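Home | Articles | Workshops | Index | Contact
Print this page | E-mail this page

Dondach bench

The Dondach bench is a two-armed robotic work table assembled by members of the Reltden Shared Workshop in Revville. The workshop occupies a former saddlery built in 1870. The bench was begun in February by Dirceu Honorato, a retired instrument fitter, and takes its name from the lane behind the building.

Construction

The bench consists of a wooden top between black rails, with an arm mounted at either side. Each arm ends in a two-fingered gripper. Honorato's first layout placed both arms along the far rail, but their elbows met whenever they worked near the centre, and the present arrangement was adopted after 30 trials. Joint brackets were cut on the workshop's Seixas mill, a manual machine dating from 1964 and still in regular use by members.
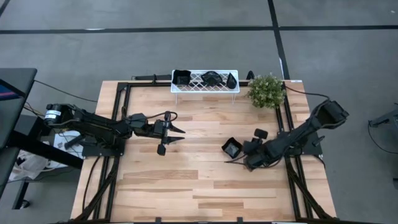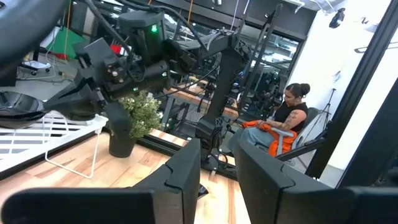
The bench with its wire rack and potted plant.

Handling practice at Reltden is concerned chiefly with light household articles, and members are asked to keep a written log of each session. The log records the starting position of each article, the arm used and the reason for any stop. Small open-topped containers are favoured for early exercises, as a gripper finger can be passed over the rim; the black square one held by the right-hand arm in the first view is of this type. The white rack toward the back of the table provides a second working height, and a program written for the tabletop must be adjusted before it is used there.

Operation and access

Members may book the bench after completing an induction of two evenings. Speeds are limited during the first month of membership. The workshop's notebook for the project exceeds 200 pages and includes Honorato's wiring diagrams, several of which have been redrawn in colour. Copies may be consulted at the front counter.

See also: Revville workshops; Seixas mill

Back to top | Previous article | Next article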